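Plardale Perforated Bench Top - Light Grey

Product code: PL 714
Sold by Jaunzems Workshop Supplies

The Plardale is a flat bench top with a regular grid of holes across the whole working surface. It is made for small workshops, school technical departments and repair rooms where jigs, stops and clamps have to be moved from one job to the next. Fixings drop into whichever holes suit the work, so there is no need to drill into the top itself.

Each top comes with a set of 6 hold-down pegs and 2 long stops. Extra pegs are sold in bags under the Nondel name and fit all Plardale tops made from February onwards. Older tops use the narrower peg - please check before you order, as opened bags cannot be returned.

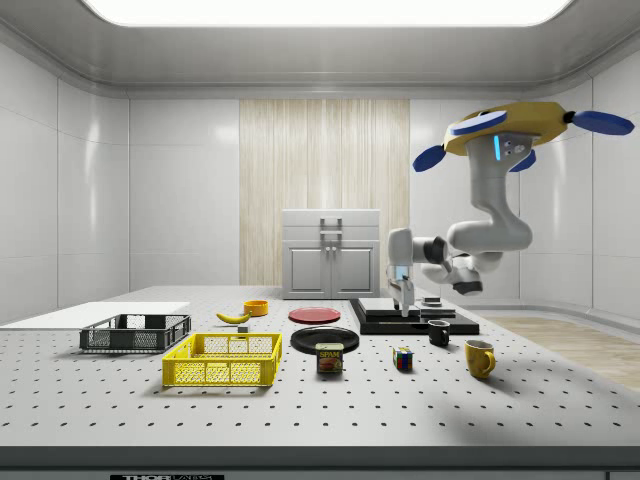
White perforated table top with a thick grey front edge.

Price and delivery

The top costs £349 including VAT. Legs are not included. Delivery to mainland addresses is by pallet, to the kerbside only, and two people will be needed to lift the top indoors. The driver will ring an hour before arrival. If the packaging is damaged, write this on the delivery note before signing and send us a photo the same day.

Fitting

Stand the frame on a level floor and tighten all the leg bolts before the top goes on. Lower the top from one end and slide it back until it meets the rear lip. Fit the four corner screws by hand first, then tighten them in turn. Do not use an impact driver. A top that rocks after fitting usually means one foot needs adjusting, and this can be done with the bench in place.

Using trays and crates

Shallow trays can be left on the bench while you work. For parts that are likely to roll, put a peg on each side of the tray. Keep crates clear of any holes you need for clamping.

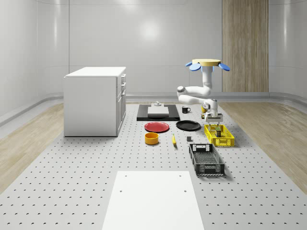
Care and cleaning

Brush or vacuum the surface at the end of the day so that swarf does not collect in the holes. Wipe with a damp cloth and mild soap, then dry. Avoid bleach and wire wool. Idis surface cleaner is suitable and is stocked in our consumables section.

Prices checked September 7, 2019.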